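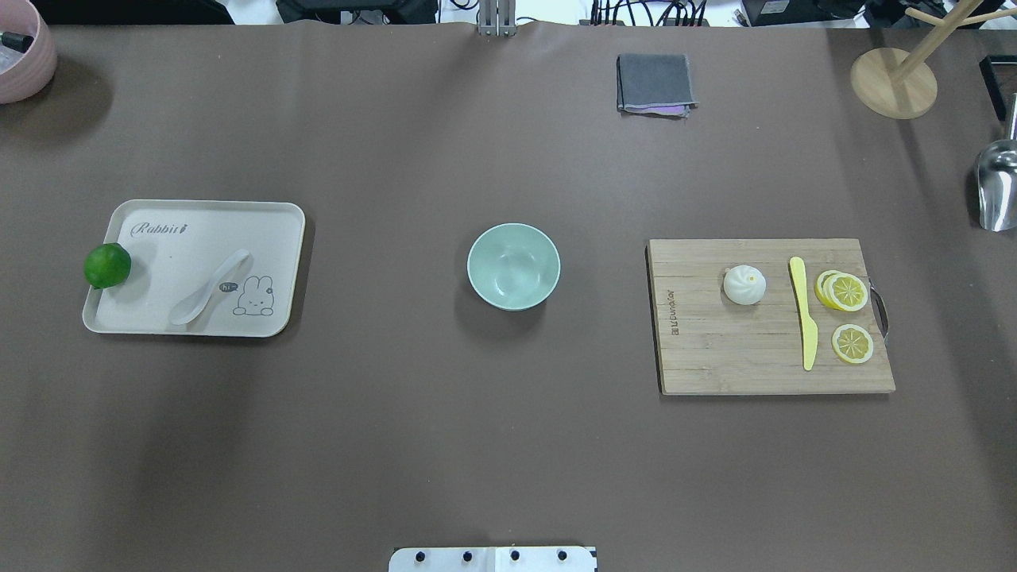 Lime, lemon slices, one bun. Dinner for a very small rabbit.

11 June 2018

Every few months I get asked if a machine can clear up after supper yet, and I say soon, in the voice my dentist uses. The Zekon people claim 95 percent on putting a lime on a tray. Fine. My kitchen has more in it than a lime and a tray.

What gets me is the spoon. It's thin, it lies flat, and there's no good place to grab it. A bowl at least has a rim.
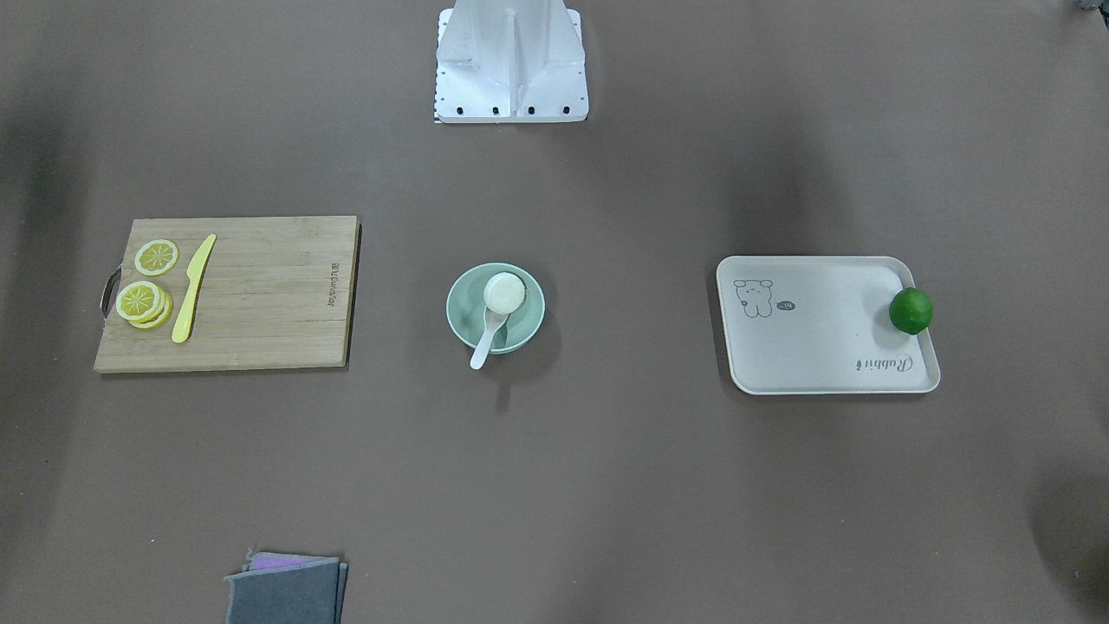
Then there's cloth, which never folds the same way twice, and I include mine. I read a write-up from Furgate that gave 146 tries at one towel and didn't say how many ended up as a towel-shaped heap. I've got a drawer of those already, made by hand.

So no, not yet. Ask me again in October. I'd pay $428 today for anything that could put the knife away and leave me out of it.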